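About Narora

Small parts sorting and repacking. Family shop, out on Ogilvie Road, behind the tire place.
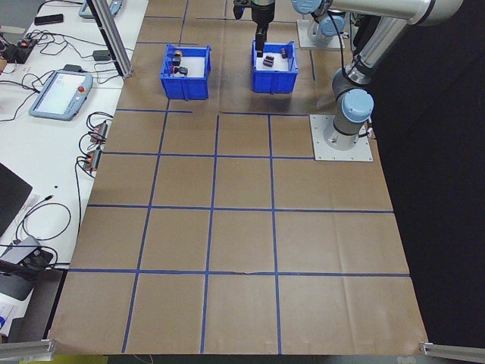 Started with one order from Trokis, who needed mixed returns split up and sent back out in the right bags. Said yes before we had shelves. Got shelves. Still doing their returns, plus a lot of other people's now.

What we take: returns, mixed lots, leftover stock from closed stores, kits that came back missing pieces. Craft supplies, hardware, toys, office stuff. No food, no liquids, no batteries loose in the box please.

Team of 7. Same 4 on the floor most mornings, the rest on phones, labels and the van. The building is 3,580 square feet, bigger than it looks from the street. Loading door is on the left side, ring twice.

Turnaround depends on the lot. Small ones go quick, big ones we'll call you first with a price. We dont charge for the call. Last June we moved everything over to Drollico for tracking, so if you have an old paper ticket from before that, keep it and read us the number.

Minimum order is 222 pieces. We bend on that for schools.

Drop-offs from 8 am, last one at 4:30. Pickups same hours. Parking is tight, use the gravel lot accross the road if you're in anything longer than a van.

Questions, use the form on the contact page. Phone is faster.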